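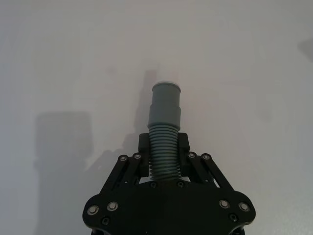 The Water Beneath the Laundry

December
By the Features Desk, Tistomness Quarterly

Household water use in the Tistomness district has been managed with care since the dry years, yet the laundry remains the room in which the least has changed. Showers have been refitted and garden taps placed on timers. The washing machine, by contrast, continues in most homes to discharge directly to the sewer.

A review undertaken by the Pistetti Centre for Domestic Water examined 327 dwellings in Tistomness and the neighbouring township of Skalville. In 43 of them, some form of laundry greywater diversion had been installed. The remainder relied on a standpipe or a connection beneath the trough, frequently unaltered since the house was built.

The Centre's report attributes the low rate of adoption to uncertainty over maintenance. Householders were generally favourable to the principle of reuse, and many had at some time carried rinse water to the garden by bucket. Fewer were confident that they could recognise a perished hose, a loose clamp or a filter in need of cleaning, and several had been quoted for work that proved unnecessary.

Skalville presents a particular difficulty. The township was laid out in 1706, and its oldest cottages were extended piecemeal, with laundries added at the rear under skillion roofs. Floor levels vary, and the fall available to a drain may be slight. The report recommends that a licensed plumber inspect the existing pipework before any diverter is considered.

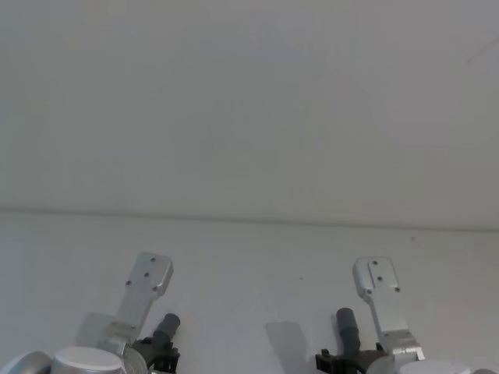 The Centre further advises that diverted water be applied below the surface of the soil, away from vegetable beds, and that it not be stored for longer than a day. Detergents low in sodium and phosphorus are preferred, particularly on the heavy clay found east of the river. Water used in laundering nappies should always be directed to the sewer.

Residents of Gerlach, where mains pressure falls noticeably in summer, have been the most active in seeking guidance. An evening information session held at the town hall drew roughly 20 households, and a second has been arranged for the new year. Printed guidance will be available at the district library and with the next rates notice.

The Centre intends to return to the same dwellings after two summers. Its interim findings have been provided to council, which is reviewing the application fee for greywater permits.

Subscribe to our newsletter for new features each month. You may unsubscribe at any time.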